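Davinach 로봇 동아리 | 공지 | 모집
가을 학기 Stoltis 팀 참가자 모집
홈 > 모집 공고 > 가을 학기

로봇 동아리 Davinach에서 가을 학기 동안 Stoltis 프로젝트에 함께할 사람을 찾습니다. 전공 무관, 학년 무관, 휴학생 가능, 대학원생도 가능합니다(지도교수님께는 본인이 알아서 말씀드리시기 바랍니다). 급여는 없습니다. 간식은 있는데 종류는 그달의 예산을 따르고, 지난 학기 말의 예산은 건빵 수준이었습니다.

저희가 무엇을 하는 곳인지부터 적겠습니다. 동아리 박람회에서 가장 많이 받은 질문이 "로봇끼리 싸우나요?"였습니다. 안 싸웁니다. 두 번째로 많이 받은 질문은 "걸어 다니나요?"였습니다. 안 걸어 다닙니다. 저희 로봇은 한자리에 매달려서 장난감 채소를 집습니다. 여기까지 듣고 돌아서신 분들의 뒷모습을 아직 기억합니다. 그래도 계속 읽고 계시다면 저희와 맞을 가능성이 있습니다.

Stoltis는 로봇 팔에게 식탁 위 물건 정리를 가르치는 학생 프로젝트입니다. 사람이 조종기로 팔을 움직여 시범을 보이고, 그 시범을 모아 모델을 학습시키고, 학습된 모델이 혼자 해 보는 것을 팔짱 끼고 지켜봅니다. 그다음 왜 그랬는지 토론합니다. 토론이 제일 깁니다. 시작한 지 2년이 되었고, 그동안 저희 중 상당수는 집에서 설거지를 할 때 자기 손목 각도를 의식하는 사람이 되었습니다.

지난 학기에 모은 시범은 약 600회입니다. 적지 않아 보이지만 나중에 골라 내면 꽤 줄어듭니다. 조종하던 사람이 중간에 재채기를 했거나, 집어 놓고 어디에 놓을지 잊었거나, 옆 사람과 점심 메뉴를 정하느라 그리퍼가 한참 허공에 떠 있던 것들이 빠집니다. 모델은 이런 것까지 성실하게 배웁니다. 한동안 저희 모델은 물건을 놓기 직전에 꼭 머뭇거렸는데, 기록을 거슬러 올라가 보니 시범을 보인 사람이 전부 같은 회원이었습니다. 본인은 신중한 성격이라고 합니다.

요즘 붙들고 있는 과제는 오이를 컵에 넣는 것입니다. 말로 하면 열 글자 남짓이고 세 살짜리도 합니다. 오이는 길고, 위쪽을 잡으면 아래쪽이 어디에 있는지 그리퍼는 잘 모릅니다. 컵에는 손잡이가 달려 있습니다. 식탁에는 이 과제와 아무 상관이 없는 물건도 올려 두는데, 모델이 거기에 눈길을 주는지 보려는 것입니다. 파프리카는 의외로 인기가 많습니다.

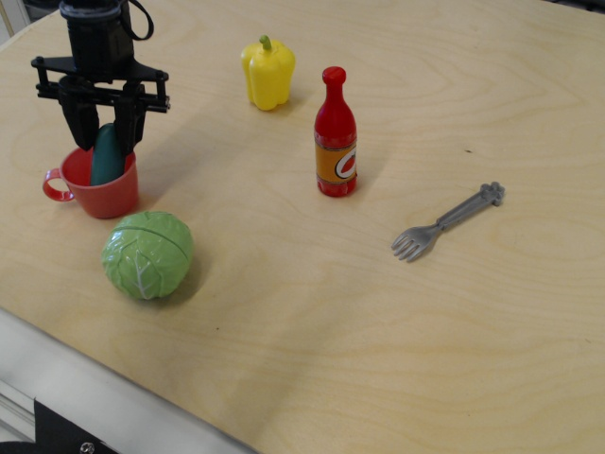
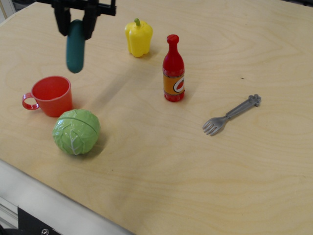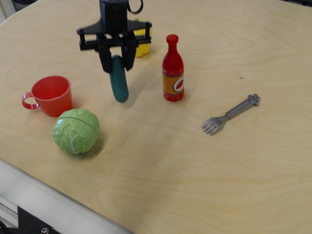
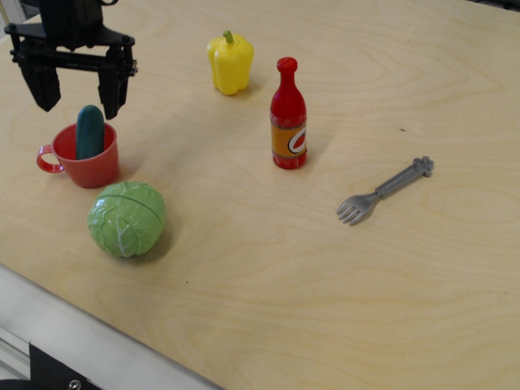
이 과제 하나에도 할 일이 꽤 나뉘어 있어서, 이번에는 자리를 구분해 모집합니다. 하나만 골라 지원하셔도 되고 "아무거나"라고 쓰셔도 됩니다. 다만 지난 학기에 "아무거나"라고 쓴 분은 지금 케이블 담당입니다.

조종 담당
조종기를 잡고 시범을 보입니다. 한 번에 2시간씩 들어가고, 중간에 쉽니다. 게임을 잘하는 분이 유리할 것 같지만 꼭 그렇지는 않습니다. 게임을 잘하는 분들은 빠르고 화려하게 움직이는데, 저희가 원하는 것은 느리고 재미없는 움직임입니다. 뜨개질, 피펫 작업, 프라모델 경험자가 대체로 오래 버텼습니다. 손이 떨려도 괜찮습니다. 같은 동작을 되풀이하면서 창의성을 발휘하고 싶어지는 분은 괜찮지 않습니다.

배치 담당
시범과 시범 사이에 물건의 자리를 바꿉니다. 사람은 스스로 무작위라고 믿으면서 늘 비슷한 곳에 물건을 놓습니다. 그래서 배치표가 있고, 배치표대로 놓으면 됩니다. 배치표가 마음에 안 들어도 배치표대로 놓습니다. "이쪽이 더 예쁜데요"라는 의견은 회의 때 받습니다.

데이터 정리 담당
기록을 돌려 보면서 성공, 실패, 애매함으로 나눕니다. 오이가 컵 가장자리에 걸친 것은 무엇인가, 들어갔다가 컵째 넘어진 것은 무엇인가, 이런 질문에 진지하게 답해 본 적이 있는 분을 환영합니다. 판정 기준 문서가 있기는 합니다. 원래 한 쪽이었는데 지금은 목차가 생겼습니다. 파이썬을 조금 쓸 줄 알면 좋고, 못 쓰면 엑셀로 시작해서 한 달쯤 뒤에 스스로 파이썬을 찾게 됩니다.

학습 담당
모델을 돌립니다. 파이토치로 무언가를 끝까지 학습시켜 본 경험이 필요합니다. 수업 과제도 인정합니다. 손실 곡선이 예쁘게 내려갔는데 로봇이 식탁만 두드리는 상황에서 말을 잃지 않는 분이면 좋겠습니다. 학습 서버는 다른 팀과 나눠 씁니다. 예약표를 무시하고 작업을 올리면 Davinach 역사에 이름이 남는데, 좋은 쪽은 아닙니다.

하드웨어 담당
나사를 조이고, 케이블을 정리하고, 조인 나사가 다시 풀리면 다시 조입니다. 3D 프린터를 만질 줄 알면 그리퍼 손가락 개선에도 참여할 수 있습니다. 회의 때마다 손가락이 너무 두껍다는 쪽과 너무 얇다는 쪽이 맞서는데, 두 쪽 다 측정은 안 해 봤습니다. 버니어캘리퍼스를 들고 와서 이 논쟁을 끝내 주실 분을 특히 기다립니다.

기록 담당
회의록, 블로그, 발표 자료를 맡습니다. 문과생 환영이라고 썼다가 문과생 회원에게 한 소리 들었으니 그냥 글 쓰는 사람 환영이라고 하겠습니다. 현재 저희 블로그의 마지막 글은 "곧 자세한 소식으로 찾아뵙겠습니다"이고, 꽤 오래전에 올라간 것입니다.

학기 일정

8월에 모집과 장비 교육을 마치고, 개강하면 바로 시범 수집을 시작합니다. 중간고사 기간에는 쉽니다. 쉰다고 공지하는데도 와 있는 사람들이 있고, 그 사람들의 학점에 대해 동아리는 책임지지 않습니다.

중간고사가 끝나면 학생 대회인 Skarisitz 준비에 들어갑니다. 식탁 정리 부문에 나갈 예정입니다. 대회장에서 식탁 위에 무엇이 올라올지는 당일에 알려 줍니다. 지난 대회에서는 저희가 한 번도 연습해 보지 않은 국자가 나왔고, 저희 로봇은 국자를 향해 다가가다가 깊은 생각에 잠긴 채 시간을 다 썼습니다. 순위는 홈페이지 연혁란에서 확인하실 수 있습니다. 글씨를 작게 해 두었습니다.

대회가 끝나면 코드와 데이터를 정리하고, 후배들이 읽을 인수인계 문서를 씁니다. 이 기간에 탈퇴 의사를 밝히는 회원이 많아서 미리 말씀드립니다. 인수인계 문서까지가 활동입니다. 수료증도 문서를 다 써야 나옵니다.

모임 시간과 장소

정기 회의는 매주 금요일 저녁 6시, McGrath관 지하 작업실입니다. 금요일 저녁이라는 점에 대해서는 매 학기 이의가 제기되고, 매 학기 설문을 돌리고, 매 학기 금요일로 정해집니다. 다들 약속이 없다는 뜻으로 해석하고 있습니다.

정기 회의 외에 맡은 자리에 따라 평일에 한 번 더 나오시게 됩니다. 시간은 서로 맞춰 정합니다. McGrath관 지하는 휴대전화가 잘 안 터지니 배달은 정문 앞에서 받아 주세요. 엘리베이터는 지하까지 내려오는데 올라가고 싶을 때는 잘 안 옵니다. 휠체어를 이용하시는 분은 지원서에 적어 주시면 북쪽 경사로 출입을 미리 열어 두고, 작업대 높이도 맞추겠습니다.

지원 자격

한 학기를 끝까지 다닐 의향이 있는 분. 의향이면 충분하고 각서는 안 받습니다.
안전 교육을 듣고 지킬 수 있는 분. 팔이 움직이는 동안 작업대에 손을 넣지 않습니다. 물건이 아슬아슬하게 서 있어서 살짝만 밀어 주고 싶어도 넣지 않습니다. 정지 버튼은 누구나 눌러도 되고, 괜히 눌렀다고 눈치 주는 사람이 있으면 그 사람이 간식을 삽니다.
로봇 경험은 필요 없습니다. 있으면 지원서에 적어 주시고, 로봇청소기를 보유한 경험은 적지 않으셔도 됩니다. 지난번에 많이들 적으셨습니다.

저희가 드리는 것

팔과 작업대를 쓸 수 있는 시간, 장비 교육, 학습 서버 계정, 단체 티셔츠. 티셔츠는 작년 재고라서 뒷면 철자가 틀려 있습니다. 대회에 함께 가는 회원은 교통비를 지원받습니다. 학점 인정은 안 됩니다. 학과에 문의해 보았고 답장을 기다리는 중인데, 기다린 기간이 길어지면서 저희도 답장의 내용을 짐작하게 되었습니다.

좀 진지하게 적자면, 자기가 보여 준 동작을 기계가 따라 하는 것을 처음 볼 때의 기분은 꽤 좋습니다. 어설프고 느리고, 가다가 멈추고, 그러다가 어느 순간 제대로 집습니다. 그러면 작업실에 있던 사람들이 다 소리를 지릅니다. 플라스틱 채소 하나에 이렇게까지 기뻐할 일인가 싶지만 다음 주에도 또 지릅니다. 위층 독서실에서 항의가 들어온 적이 있어 요즘은 박수로 대신하고 있습니다.

지원 방법

홈페이지 모집란의 지원서를 작성해 주세요. 이름, 학과, 희망하는 자리, 가능한 시간대, 그리고 "최근에 같은 일을 지겹도록 반복해 본 경험"을 적는 칸이 있습니다. 마지막 칸은 길이 제한이 없습니다. 자기소개서는 받지 않습니다. 성장 과정은 궁금해지면 회식 때 여쭙겠습니다.

지원서를 내신 분께는 체험 시간을 문자로 안내합니다. 한 사람당 30분이고, 작업실에 와서 팔을 직접 움직여 보는 자리입니다. 면접을 겸하지만 성공 여부는 평가하지 않습니다. 현 회원들도 첫날에는 대부분 컵을 넘어뜨렸습니다. 저희가 보는 것은 넘어뜨린 다음에 다시 해 보겠다고 하는지 정도입니다. 편한 옷을 입고 오시고, 소매가 길면 걷어 주세요. 긴 머리는 묶어야 합니다.

결과는 합격하신 분과 그렇지 않은 분 모두에게 알려 드립니다. 자리가 안 나서 이번에 모시지 못한 분은 원하시면 대기 명단에 올려 드리고, 중간고사 직후에 연락이 갈 확률이 높습니다. 이유는 짐작하시는 그대로입니다.

자주 묻는 것

다른 동아리와 같이 해도 되나요?
됩니다. 금요일 저녁만 안 겹치면 됩니다. 밴드부와 같이 하던 회원이 있었는데 공연 직전에는 양쪽에서 다 실종되었습니다. 바쁜 시기를 미리 말해 주시면 일정을 조정합니다.

집에서 할 수 있는 일도 있나요?
데이터 정리와 기록, 학습은 상당 부분 집에서 됩니다. 조종은 작업실에 와야 합니다. 원격으로 하는 방법을 시도한 적이 있지만 기숙사 와이파이가 협조하지 않았습니다.

개인 장난감 채소를 기증해도 되나요?
감사합니다. 다만 진짜 채소는 사양합니다. 방학 전에 누가 두고 간 진짜 가지를 개강하고 나서 발견한 일이 있습니다.

졸업생도 되나요?
Skarisitz 참가 명단에는 재학생과 휴학생만 올릴 수 있습니다. 회의에 놀러 오시는 것은 막지 않습니다. 빈손으로 오시는 것도 막지는 않습니다.

그 밖의 문의는 홈페이지 문의 게시판에 남겨 주세요. 게시판 확인은 돌아가면서 하고 있어서, 답변의 친절도는 그 주의 담당자에 따라 차이가 있습니다.

Davinach 로봇 동아리 Stoltis 팀
McGrath관 지하 작업실

이전 글: 작업실 냉장고 정리 안내 (이름 안 쓴 음료는 버립니다)
다음 글이 없습니다.
목록으로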